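Drinking Enough Water: Your Questions, My Best Answers

I get more mail on this one subject than on everything else I write put together, so I've gathered the usual questions in one place.

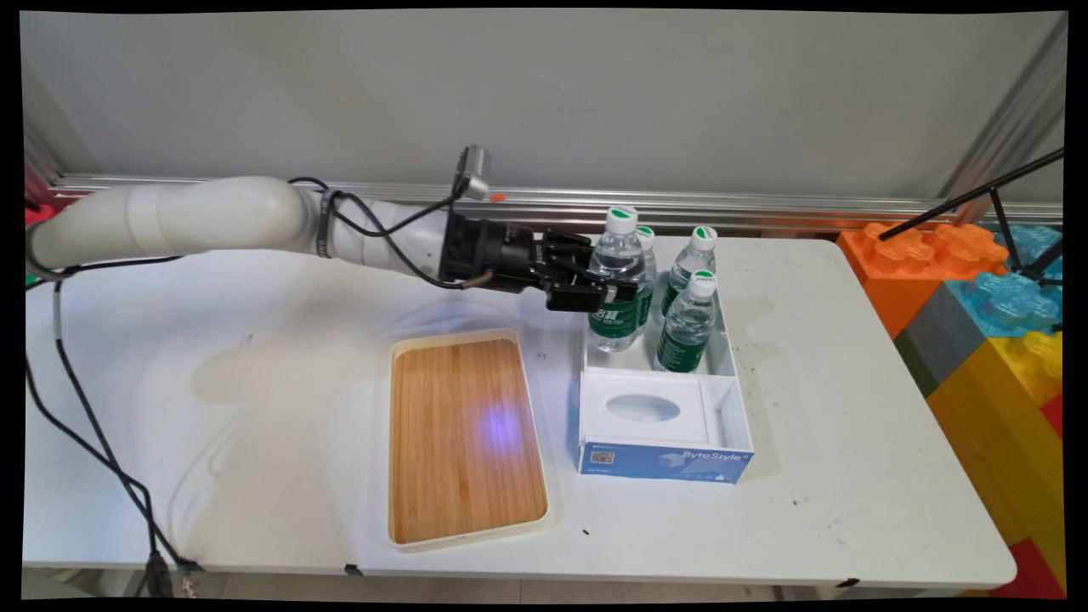 Who are you, anyway?

I'm Norbert Csizmadia. I'm not a doctor or a dietitian. I walk long distances for fun, I used to get a headache every single afternoon, and a few years ago I started paying attention to what I drank. If you have kidney or heart trouble, or you take water pills, please talk to your doctor and skip my opinions entirely!

How much should I drink in a day?

I wish I had one number for you. It depends on your size, the weather, what you eat and how much you move. I go by thirst and by color (pale yellow is fine, dark means go get a glass). On a desk day I drink when I eat and a couple of times in between. On a walking day I drink a lot more and don't keep score.

Do I really need eight glasses?

You've heard it, I've heard it, my mother had it taped to the fridge. It's a handy habit if you like rules, but plenty of your water comes from food. Soup, oranges, cucumbers and oatmeal all help. If eight glasses has you up three times a night, drink fewer glasses in the evening.

Does coffee count?

Yes, and I will defend this until I die. Coffee and tea are mostly water. A strong cup might send you down the hall a little sooner, but you still come out ahead. I have 2 mugs before nine and I feel great. Beer is another matter — I always wake up thirsty after beer.

I just don't like the taste of water. Help?

This is the question I get most. Try it colder first. Then try a pitcher in the fridge overnight with a few slices of something in it: lemon, cucumber, a bruised sprig of mint. Frozen berries are good too, and they keep it cold. If your tap tastes like a swimming pool, let the pitcher stand uncovered for a few hours and see if you like it better. My tap in Tronmont is very hard and tastes of chalk, so I use a basic filter pitcher and change the cartridge when the tea starts getting a film on it.

Bottled or tap?

At home, tap. I keep a few bottles in the car and in the hall closet for when the water main goes (it has gone, and I was very smug that day). Keep them somewhere cool and dark, use the oldest ones first, and don't leave them baking on the back seat all summer. They won't hurt you overnight, but that plastic taste is awful.

What kind of bottle do you carry?

A dented steel one with a wide mouth, so I can get ice in and a brush down to the bottom. Narrow necks look nice and smell terrible by the second week. Wash it every day with hot water and soap, take the rubber ring out of the lid once in a while, and let everything dry with the lid off. For a bad smell I fill it with warm water and a spoonful of baking soda and leave it overnight.

How do you remember to drink?

I tie it to things I do already. Glass when I get up, glass while the coffee drips, glass when I come in from outside. I tried a phone reminder for most of March and ended up swearing at it.

Can you drink too much?

You can. It's uncommon, but people do get into real trouble by gulping huge amounts over a short time, usually in long races. On the Piras loop, with its 979 meters of climbing, I take water and salty crackers and I sip. If someone feels confused, sick and puffy after drinking a ton, that's a call for medical help right away.

Do I need sports drinks?

For a stroll or an hour at the gym, I never bother. For a long hot day I like something with salt and a bit of sugar, and orange juice cut with water and a pinch of salt does the job for pennies.

How do I get my kids to drink more?

Let them pick the cup. I mean it! My nephew drank next to nothing until he got a green one with a straw. Also put the water on the table before the meal and leave the juice in the fridge.

Comments

Unach: The baking soda trick worked on my old gym bottle. I was ready to throw it out.

hillwalker10: Did Piras last year with one small bottle and regretted it by the second gate. Is the spring near the top safe to drink from?

Norbert: I wouldn't without a filter, there are sheep all over that slope.

Grerkeo: Beer is mostly water too, just saying.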